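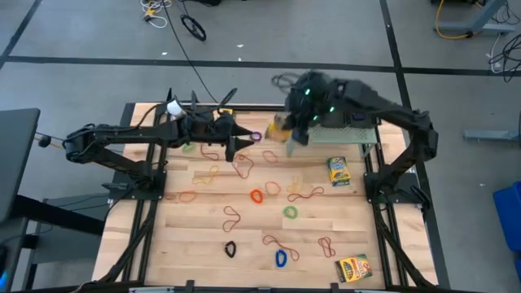 Frequently Asked Questions: Grip Loss Fault on the Two-Arm Sorting Stations

The Kunimthorpe laboratory has suspended unattended operation of its two-arm sorting stations following a grip loss fault. This page answers the questions most often received from station users, visiting staff, and partner sites. The fault concerns the handling of small looped items, such as the coil rings and bands scattered over the wooden tabletop between the two arms, and it does not affect work with boxed goods. Last revised Oct 22, 2025.

What is the fault?

When a gripper closes on a coil ring, the ring can compress before the fingers reach their expected position. The Brodik control software reads this as an empty grip and orders the fingers to open and close again. In the reported cases the second closing was made at a higher force than the first. The ring was released sideways and left the tabletop.

Was anyone hurt?

No. One ring struck the face shield of an operator standing outside the marked area. The operator was wearing the required eye protection and did not need medical care.

How often did it occur?

The station log was reviewed for 888 grip attempts on coil rings. The fault was recorded in 40 of them. Most of these ended with the ring still on the table. Flat bands were also reviewed and showed a different problem, described below.

Why are both arms affected when only one is gripping?

The two arms share a work zone near the far middle of the table. If one arm repeats a grip, it stays in that zone longer than planned. The other arm is meant to wait. Under software version 2, the waiting signal was cleared at the start of the repeated grip, and the second arm could move in while the first was still closing. There was one light contact between the wrists. Inspection found a scuffed cover and no damage to the joints.

Do flat and twisted bands cause the same fault?

They do not. A twisted band may catch on one finger and be carried to the next position without being detected. The station then counts the item as placed when it is still hanging from the gripper. Operators who see a band on an open finger must press the stop button and wait for both arms to come to rest before removing it.

May I reach onto the table to untangle items?

Only with the station stopped and the key removed. Pausing the task from the screen is not sufficient. In a paused state the arms hold their position under power and may resume if a repeated grip is still pending.

What should I do if a ring leaves the table during a run?

Stop the station. Do not follow the item under the table or across the cables while the arms are powered. Once the key is out, recover the ring, inspect it for bent or split coils, and place it in the reject bin if it is damaged. Record the run number and which arm was gripping.

Which stations are covered by this notice?

All stations at Kunimthorpe and the two stations on loan to the Nukberg site. Stations running the Tawhiri controller use a different grip check and are not covered. Their operators should still follow the key removal rule.

When will unattended operation resume?

Corrected software is being tested and is expected to be released in November. It limits the force of a repeated grip and holds the waiting signal until the first arm has left the shared zone. Supervised runs are permitted in the meantime at reduced speed, with one trained operator present at the stop button for the full run.

Will my earlier results be affected?

Possibly. Item counts from runs that included flat bands should be treated as unconfirmed. Users may request a check of their run records against the station video.

Whom do I contact?

Questions and incident reports should be sent to Borghild Backlund, Equipment Safety, extension 345. Reports must be filed before the station is used again.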